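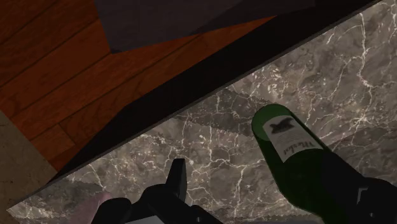
**Qual garra devo escolher para objetos cilíndricos e lisos?**

Recomenda-se a Druma D4, de quatro dedos articulados, sempre que o diâmetro varie de uma peça para outra. Para diâmetros constantes, a Prunon de dois dedos paralelos é suficiente e tem manutenção mais simples.

## Garra Druma D4

A Druma D4 destina-se a laboratórios e integradores que necessitem de comparar estratégias de preensão antes da compra do equipamento. O modelo de simulação é fornecido com a garra e aceita os controladores Gatchalian e Skalasstead - este último a partir da versão de outubro.

| Característica | Druma D4 | Prunon |
|---|---|---|
| Dedos | 4 | 2 |
| Abertura máxima | 92 mm | 92 mm |
| Cenários de ensaio incluídos | 19 | 4 |

Os cenários incluem a preensão de uma garrafa de vinho deitada sobre uma bancada de mármore. A etiqueta, com a palavra "Merlot", serve de referência para a orientação do objeto.

O ensaio comparativo, coordenado por Benito Vallejo, compreendeu 3.086 tentativas. O relatório é enviado mediante pedido por escrito.

**Referência:** D4-92
**Fornecimento:** garra, flange, cabo de sinal e licença de simulação
**Não incluído:** controlador e fonte de alimentação

Ficha revista em 14 de abril de 2018.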